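Simulation scores should come with a statement of what they leave out

4/6/20
Opinion. Issued by the research methods group at the Clornside Institute

Much of the work now published on household robots is tested in simulation. A policy is trained, it is placed in a rendered kitchen, it attempts a fixed set of tasks, and the share of attempts it completes becomes the headline number. This institute has published such numbers and expects to publish more. We believe the practice is sound. We are less content with how the numbers are reported, and we set out here what we would like to see changed.

The case for simulation is well known. A kitchen on a server can be reset in an instant. The same starting position can be given to every method under test, which is very hard to arrange on a physical bench. Small laboratories that could never equip a kitchen can compare their work with that of larger ones. For early research these are serious advantages, and any reform that removed them would do harm.

The difficulty begins when a result from the rendered kitchen is read as a result about kitchens. Our own Wikatard study shows how easily this happens. A policy trained to open and close appliance doors was run for 249 episodes in the simulator and completed 154 of them. The figure was correct, and it was repeated in summaries, in a funding report and in at least one lecture without the sentence that had followed it in the paper. That sentence said that every episode used the same microwave model, with the same handle and the same hinge setting.
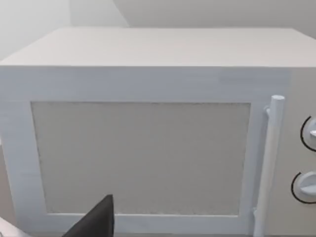 A door in a simulator is a small set of choices made by whoever built it. Someone decided how stiff the hinge should be, how much the handle should grip, and what should happen when a finger presses on a surface at an awkward angle. Real doors stick, sag and spring back, and they do so differently from one kitchen to the next. Surfaces are also drawn more plainly than they are found. A policy that sees only clean edges and even light has never been asked to cope with a greasy panel or the glare of a window.

Some colleagues reply that random variation in the training scenes deals with this. It helps, and we recommend it. Yet the range of variation is itself a choice, and it is rarely printed beside the score. When our group widened the range of hinge stiffness in July, 2 of the 7 policies then under study changed places in our ranking. Neither had been altered in any other way. A reader with only the first table would have drawn the wrong conclusion about which method to build on.

We therefore propose that any simulated success rate be accompanied by a short statement of scope. It should give the number of distinct objects used, the physical settings that were held fixed, the camera positions, and the rule by which an attempt was judged complete. The last item matters more than it may seem. In the Tiedemann task set a door counts as closed when its angle falls below a threshold. In Valla it must also stay there after the arm withdraws. The two scores are often placed side by side as though they measured the same thing.

It has been put to us that such statements will lengthen papers and discourage new entrants. We do not accept the second point. The information already exists in the configuration files of every serious project, and copying it into a table is an afternoon's work. New entrants would gain most from it, as they are the readers least likely to know what has been left unsaid.

Nor do we ask that every simulated study be repeated on hardware. Many groups have no arm to use, and a poor physical trial with a handful of attempts may tell the reader less than a careful simulated one. Where hardware results do exist, however, they should appear in the same table — with their own scope statement — and should not be kept for a closing paragraph or a video.

From the next reporting round, the institute will apply this rule to its own papers and will ask for it when its staff review the work of others.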